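Notebook, food containers and the big table
December, entry started 9:46

I begin with the containers, because this is what I had to finish before lunch and did not finish.

We have now the clear plastic boxes with the yellow trim, the kind with latch tabs on the lid. Ákos Szalai ordered them from Nyitrai after the old Bulton ones started to smell of garlic and it did not go away with soda or with sun. The Bulton boxes are in the bottom of the Grallico cabinet until somebody decides. I would use them for screws.

The purpose of the boxes is double. They are for the lunch leftovers in the shared fridge, and they are for the dry samples in the Misus project (rice, lentils, the small pasta). I don't want the same box to travel between these two lives. So today I wrote down how we wash, check and close them, and which one goes where. Please correct me in the margin if you do it in another way and it is better.

Washing. Warm water, normal dish soap, soft sponge. Not the green side of the sponge. The walls are already a little frosted by nature, and if you scratch them, you will not know later what is scratch and what is dirt. I put the boxes upside down on a towel and leave them.

Checking the rim. I tilt the box to the light and look along the yellow edge. The corners keep a thin line of fat even when the walls are good. I go around with a fingernail inside a cloth.
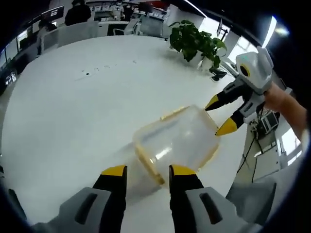
Lids

The lids take more time than the boxes. Under each latch tab there is a small place where water stays, and if you close the box at this moment, you closed in the water also. I shake the lid two times over the sink, then I press the towel into the hinge of the tab, and then I leave the lid lying flat with tabs open. In the first round I stacked the lids one on the other and in the morning they were still wet between. My mistake, I did it again from the beginning.

Do not pull the tab up with force to dry under it. It is plastic and it bends at a thin line, and the thin line becomes white after some time. On the Bulton boxes this is how we lost the tabs. I think a white line is the first warning and the second warning is that the tab is in your hand.

I use the big white table for laying out, because on the kitchen counter there is no place next to the coffee things. Before laying out, wipe the table with a wet cloth and then with a dry one. It is a good table for this work, since you see every crumb on it.
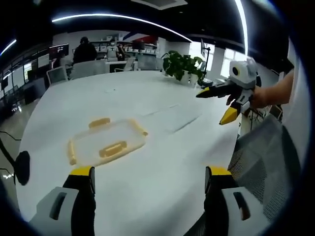 When the lid is ready I look if it sits well before I do the latches. You put it on, press with flat hand in the middle, then close the tabs on opposite sides together, with two thumbs. If you close one side completely and then go to the other, the lid climbs up a little on the second side and you think it is closed but it is not. Ákos says that he never had this problem. I had it twice in one morning, so I write it.

Test for closing: I put 5 spoons of water in the box, close, turn over above the sink, count to 10. If there is a drop at the corner, open and close again. If there is a drop at the same corner again, then the box goes to dry samples only and gets a pencil mark on the masking tape. Result from today: one box gave a drop, after second closing no drop. I still put tape on it, for my peace.

After this test the box must be dried again, of course. I forgot to plan the time for it, this is one reason why I was late.

Moving and handing over

I have the habit to carry a box by the lid and I try to stop this. The latches hold the lid, they are not a handle. Take it by the walls, low, near the wider rim. With rice inside it is heavier than it looks, and the walls are smooth.
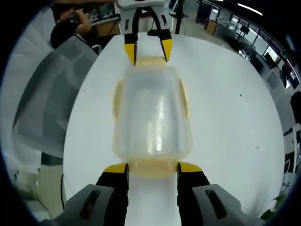
If two persons handle one box, each one should have one end and the one who gives should wait until the other says "I have it". It sounds like a rule for furniture. But last month we had lentils under the Grallico cabinet and I am still finding them with the broom, so for me it is a good rule also for small boxes.

Labels. Masking tape on the short side, pencil and not marker. Marker goes through the tape and stays on the plastic as a gray shadow, and alcohol removes it only partly. For the fridge: name and what is inside. For samples: what is inside, the mass, and who filled it. Don't write on the lid, because lids change places and then the label tells a lie.

Today I filled one sample box for Misus, small pasta. Before filling I weighed the tape also, without need.

Where they live: fridge boxes on the kitchen shelf, one inside the other, lids standing next to them on the side. Sample boxes stay closed with the lid on, also when empty, so no dust comes in. 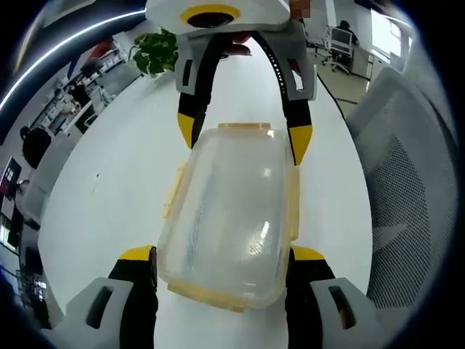
Can a fridge box become a sample box later?
I would keep it in the fridge group once there was oil or sauce in it. The plastic holds the smell, and dry rice takes it over in some days. In the other direction there is no problem: take off the tape, wash it, and use it for your lunch.

Left for tomorrow: ask Nyitrai if they sell the lids alone. Find a better place for drying, maybe a rack. Take the Bulton boxes out of the cabinet and ask Ákos what he wants with them. Buy masking tape, the roll is at its end.

Finished writing 14:10, the towel is still wet.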